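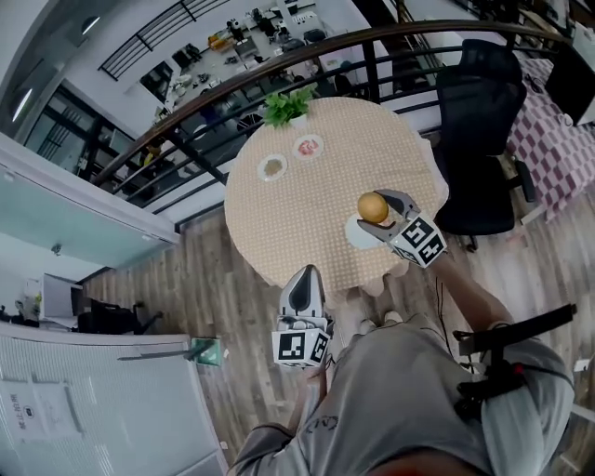 Minutes of the equipment planning meeting, Jurkthorpe site, Wednesday, July 8, 2026. The meeting took up the proposal to buy further hand-held grippers for the table-clearing and food-handling tasks. The present tool has two curved fingers and closes on whole fruit over a plate, as with the yellow-orange one here, and the marker cube on its back leaves two patterned faces in view at that angle. The meeting agreed that any new unit must carry the same cube in the same place, so that existing calibration files can be kept.

1. Minutes of the previous meeting
Accepted with one correction: the Drirley storage rack was deferred, not cancelled.

2. Gripper purchase
Two quotations were tabled. Drirley offered the current pattern at 610 per pair, spare finger pads included. Iswood quoted less, but with a shorter finger and a delivery date in November. It was noted that the shorter finger had not been tried on plates or bowls. Agreed: to order from Drirley, subject to item 5, and to ask Iswood for one sample on loan.

3. Cables
Cable routing was discussed at length. A cable left to hang from the gripper towards the floor is a snag risk when the operator turns -- the photograph shows the current arrangement. Options were a sleeve along the forearm or clips on the shoulder strap. The clips are cheaper and can be fitted on site. Agreed: clips to be bought for all sets, sleeve to be looked at again if the clips work loose.

4. Consumables
Marker sheets are to be printed in batches of 100 on matt stock. The gloss stock bought last year is not to be used up on cubes. Food items for the Ye task list remain on the weekly order. Tablecloths and plates to come from the general budget, not from equipment.

5. Budget
The equipment line has around 20 per cent left for the half year. The gripper order fits within it if the second workstation is held over. One objection was recorded, on the grounds that the workstation had already been held over once. Agreed by majority.

6. Maintenance
Finger pads to be checked every 9 working days and the result entered on the tool sheet. Any cube with a lifted corner is to be withdrawn until recalibrated.

7. Any other business
The request for a second charging shelf was passed to Jurkthorpe facilities. Next meeting to be fixed once the Iswood sample has arrived.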